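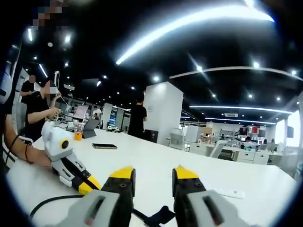 Phone face down on the white table.

June 11, 2019

I finished my fifth week without a smartphone in the evenings, so I'm writing down how it went before I forget the details. The rule is simple. At 7:00 the phone goes on a table, face down, and stays there until I leave for work the next morning. Calls still ring through. Everything else waits.

I started because of the screen time report. It said 173 minutes a day in the last week of April, and most of that was after dinner. I wasn't reading anything I could remember the next day. Mostly I was checking the weather in Rullville, which I could have done by opening the door, and looking at used trucks I'm not going to buy.

The first week was bad. I picked it up without thinking four or five times a night and put it back down. I also found out how many small things I had handed over to it. I didn't own an alarm clock. I didn't own a kitchen timer. I burned a tray of potatoes on the second night and went out and bought a wind-up timer at the hardware store on Vesia Street. The alarm clock came from my sister's basement and has a loud tick, so it lives in the hallway now.

By the third week I'd stopped reaching for it much. I went to bed at 10:15 most nights, down from close to midnight. I can't say I sleep better, only longer.

What I did with the time:

Read two library books. One was a history of the canal, 600 pages, and I skipped the chapter on tolls. The other was a mystery I'd already read and didn't recognize until page 164.

Started a 1000 piece puzzle of a harbor. The sky is still not done. I may put it back in the box.

Fixed the drip in the upstairs sink. It needed a washer.

Called people. Tadeo Aravena and I used to text every few days and now we talk on the phone once a week for about half an hour. He thinks the whole thing is silly but he picks up.

Some of it hasn't worked. My bank wants to send a code to an app every time I log in on the computer, so bills have moved to Saturday morning. The group chat for the softball team makes decisions at 9 at night, and I missed a field change and drove to Quiambao Park when everyone else was at the middle school. I've asked them to call me. They haven't so far.

I also cheated twice. Once was a tornado watch, and I don't really count that one. The other time I wanted to know who played the brother in a movie, and I was on it for 40 minutes.

I'm going to keep going through the end of June and then look at the report again. Last week it said 71 minutes a day, nearly all of it at lunch. I'd like to work on lunch next, but I eat by myself and the break room has one magazine, a boating one from 2016.

If anyone knows a quiet alarm clock that isn't digital, leave a comment. I'll see it in the morning.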